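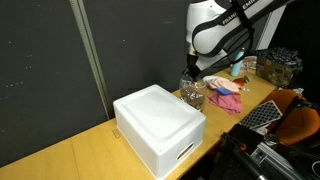

Franka Emika arm holding a clear bag beside a white storage box.

Triro Bench Packing Cell

The Triro Bench Packing Cell puts a single robot arm on a table and gives it the lifting, holding and placing part of a packing job. It is meant for workplaces that pack mixed items in small numbers, where a conveyor line would take up too much floor and sit idle most of the day.

The arm works with goods of different shapes and softness: bags, folded cloths, bottles, small boxes. Items do not have to be lined up before a job starts. They can be set down next to the storage box in any order, as long as they are within reach and not stacked.

What changes for staff

At the Yadav packing room in Drestden, the cell took over the repeated reach from table to box. Packers there used to do up to 300 of these lifts in a shift. They now prepare the table, check the finished boxes and deal with anything the arm sets aside. Sealing, labels and damaged goods are still done by hand.

The job titles stayed the same, but the day is arranged differently. One person can look after 2 cells if they stand next to each other. Staff who did not want to work with the arm kept their places at the manual tables, and people swap over at the midday break.

"The first weeks were slower than before," says Omprakash Thakur, shift lead. "We had to learn how to lay things out. Bags with a lot of air in them took the longest to get right. By July the table was set up the same way every morning and we stopped thinking about it."

Some staff asked for a lower working speed while they are near the table. This is now a standard setting and can be turned on from the stop button panel without a password.

What you need

A level table that does not move when pushed
One wall socket within reach of the controller
A storage box or tote with a flat base
Clear space on the operator side so that staff can step back

Training

Training takes 3 days and is held at your own site with your own goods. Day one covers stopping, restarting and clearing a dropped item. The other days are spent on table layout and on teaching the arm new items. New starters can be trained later by a colleague who has done the full course.

Service

Service is provided by Grarent. The gripper fingers wear and should be checked after every 100 hours of use. Spare fingers come with the cell and can be changed by trained staff with the tool supplied. A safety assessment of the finished workplace has to be done before first use and again if the table is moved.

Prices and delivery times on request. Please tell us what you pack and how many people work at the table.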